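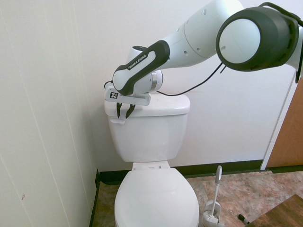
March 2026. Demo for the Tangen people, bathroom station. Two visitors, Helge Hägglund and a colleague whose name I didn't write down, plus Alvar and me from our side. They build fittings for care homes and wanted to see what an arm can do with ordinary hardware that hasn't been changed to suit it. We ran the flush task first. The approach is from the right and above, over the closed lid, with the fingers pointing straight down in front of the tank close to the lever. Helge asked why we don't come in from the front, at seat height. I told him the elbow ends up too near the wall and the planner gives us long detours. He wanted to see it anyway, so we put it on the list for the end.

Settings were the ones from the February runs, speed limit unchanged. I had planned to use the newer grasp settings but Alvar talked me out of it the evening before, and he was right. A demo is a bad time to find out what a new parameter does.

Order of the day:
Introduction at the desk, slides from Ondorow cut down to the first half.
Flush task, several repeats, visitors standing by the door.
Hand guiding, visitors one at a time.
Front approach, on request.
Questions.

Flush task. The first press was short. The fingers touched the lever and came off it before the end of its travel. I lowered the target 2 mm and it went through after that. Same correction as last month, so the offset is probably in the tag calibration and we keep patching it in the wrong place. Alvar will redo the calibration with the gripper mounted, then we compare. Until that is done, don't copy my corrected target into the shared file.

The log for the session has 129 entries, most of them from the hand guiding. I have left them all in, but only the ones marked "task" should be used for timing. The rest are people pushing the arm around.

Hand guiding went over best. Helge's colleague was careful with it to start with and then didn't want to stop. She noticed that the wrist is stiffer to turn one way than the other. I couldn't feel much difference myself but Alvar says he has noticed it too - worth checking the payload setting, we may still have the old gripper mass in there.

Front approach. Planned with a 2000 ms timeout and failed on the first try, then found a path that took the elbow well out to the side. I ran it slowly with my hand on the stop. It got to the lever but I would not want to run it unattended. Helge said that was what he wanted to see, because in their rooms there is often a grab rail on one side and coming in from above may not be possible.

Questions, from memory:
How do we clean the gripper? We don't have a good answer. Wipes for now. They pointed out that in a care home this would be the first thing asked. Alvar mentioned the sleeve material from Beletti, which we have not tested.
Could it lift the lid? Tried in February with mixed results. The fingers slip when the lid is near vertical. I said so and did not offer to show it.
Does it need the tag? The tag is for our own calibration, the task itself doesn't look for it.
What does a long handle do to the grasp? Asked about the toilet brush. Picking it up by the grip is all right, putting it back in the holder is the hard part. No demo of that either.

To do:
Calibration (Alvar).
Check payload and gripper mass (me).
Tidy the cable at the wrist, the loop on the left is longer than it needs to be.
Ask Wokatel for the drawing of their lever so we can try a second shape.
Send Helge the recording of the front approach, including the failed plan.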